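Hasholm (software)

Hasholm is a control and planning package for single-arm robots. It takes camera images and joint readings as input and returns short sequences of arm and gripper motions. The package is developed in Carkville and is normally run against a simulator before it is used on hardware.

Structure

The software has 2 main processes. The perception process, Forker, estimates the position of objects on a work surface. The planner searches for a path to a grasp pose and rejects any path that brings a link too close to the surface or a wall. A failed search is restarted up to 6 times with a new seed.

Simulated scenes

Test scenes are stored in a library named Triệu, which holds 1,592 layouts. Of these, 700 are kitchen counters. Most layouts can be rendered from more than one viewpoint, including one near the gripper. Hard-edged shadows and dark objects on patterned stone are known sources of error in Forker, as the outline of an object may merge with its shadow.

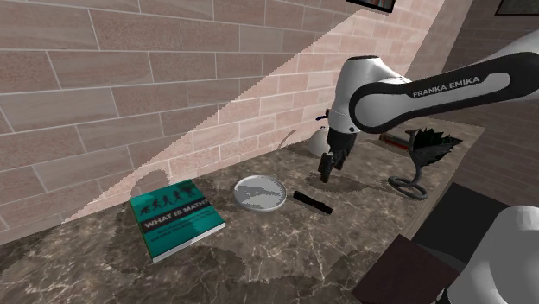
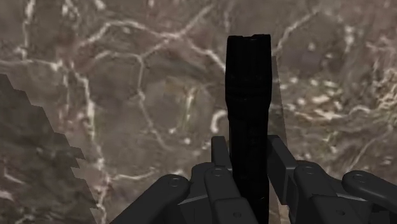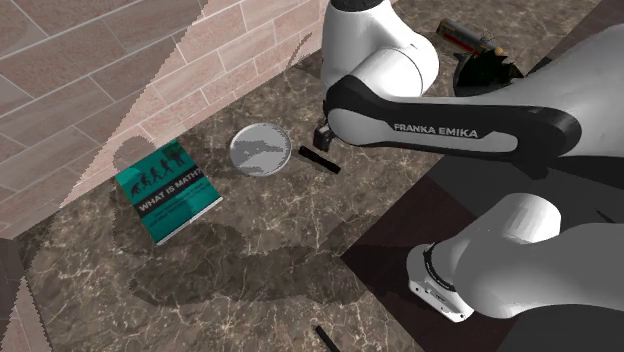 Simulated stone-patterned surface; the second view shows a black flashlight between the gripper fingers.

Carkville, October 7, 2018

Later versions moved collision checking into a separate library. The scene format was left unchanged, and older layouts load without conversion.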